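October 2019

Tuesday, late, feet up on the other chair.

So I finally started the quince thing. I've been saying I would since the farmers market opened back up, and every weekend I'd walk past the crates, sniff them like a weirdo and go home with apples. Well, today Vandana called on her lunch break and said her tree had gone completely nuts and would I please come get some before the squirrels moved in. I said sure, a few. She handed me a laundry hamper. A full-size one! It weighed 20 pounds on my bathroom scale and I had to carry it up the back stairs one step at a time, resting on the landing by the recycling.

If you've never dealt with a quince, it's like somebody put peach fuzz on a rock. The fuzz rubs off under the tap and gets all over everything (sink, sleeves, my eyebrows somehow). Then you have to cut them, and my good knife is still at Trilok's from the pumpkin soup night, so I was going at it with the bread knife and a lot of bad language. I got through 14 before my wrist gave up. The rest are sitting along the windowsill and the whole apartment smells like roses and pineapple, so I'm in no hurry with those.

The recipe is from Vandana's aunt, and it's more of a rumor than a recipe. "Sugar until it looks right." "Cook until the color comes." I asked what color and she said I'd know. I used 500 grams of sugar for the first pot and then got nervous and added a little more, and a strip of lemon peel, and then I stood there stirring and listening to the radio for what felt like the whole of the evening news twice. For the longest time it was just beige. Beige mush, blip, blip. I went off to fold towels and when I came back it had turned this deep pinky orange all by itself! I yelled. The cat left the room.

It's poured into the lasagna pan now with a dish towel over it and it's supposed to sit for days. Days! I've already lifted the towel four times. Trilok wrote back when I bragged about it and said his grandmother used to dry hers on top of the wardrobe, so I went and looked at the top of my wardrobe. No. Not without a vacuum and a weekend.

Other stuff. The 406 bus was rerouted again on account of the water main, so I walked from the library and got home with wet socks. Mom called about December and wants to know if I'm coming for the whole week or just the long weekend, and I said I'd tell her Friday, which I also said last Friday. I finished the Wandia book, the second one, and I didn't like it half as much as the first. Too many cousins. Nishad from downstairs returned my ladder with one of its rubber feet missing and a very nice loaf of banana bread, so I guess we're even.

Also I got sucked into reading about kitchen stuff online when I should've been in bed, mostly bowls, since the one I mixed everything in tonight is too small and I had lemon juice running down to my elbow.
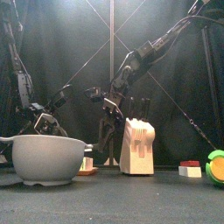
Big bowl, knife block.

I'd want the bowl first, I think. The knives I technically own, they just live across town. I'm going to text Trilok in the morning and ask for mine back -- nicely, with a slab of quince paste as a bribe, if it ever sets.

To do tomorrow: more sugar, wax paper, call the dentist back, take Vandana her hamper. She said to keep it until I want a refill, and there's apparently a whole other side of the tree she hasn't picked yet. I'm leaving it on her porch and running.

Okay, checked under the towel once more. Still sticky. Bed.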